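# Chapter 4: Reading the Road Aloud

Pace notes are one of the great inventions of rallying, and once you learn how they work you'll never watch an onboard video the same way again! A stage may hold hundreds of corners, crests and dips, and the driver can't remember them all. So the co-driver reads them out, one after another, a little ahead of the car.

The notes are made during reconnaissance, usually over two passes at ordinary road speed. On the first pass the driver calls out what the road is doing and the co-driver writes it down. On the second the co-driver reads it back and the two of them fix what sounded wrong. Most crews grade corners by number, though they don't agree on which way the numbers run - for some a "one" is a hairpin, for others it's nearly flat out.

Take a line from the fictional-sounding but very real shorthand of our running example, the Brenduvska stage:

> 165 crest, left four tightens, 30, right two don't cut

The first number is the distance in meters to the crest. Then comes a medium left that gets sharper, a short straight of 30 meters, and a tight right with something nasty on the inside.
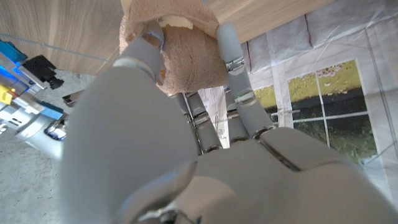

*Figure 4.1. A gray robotic hand gripping a plush object against a light wooden surface.*

Timing matters as much as wording. Radomír Kadlec, who wrote the notes used in this chapter for the Trestadport Rally, filled 13 pages for Brenduvska alone, and he marked the places where he had to take a breath. Read too early and the driver forgets; read too late and the corner has already arrived.

We'll start with distances, move on to corner grades, and then look at the small words ("opens," "long," "maybe") that carry so much weight at speed. Keep a pencil handy - by Section 4.3 you'll be writing notes for a road near your home, as a passenger, at the posted limit.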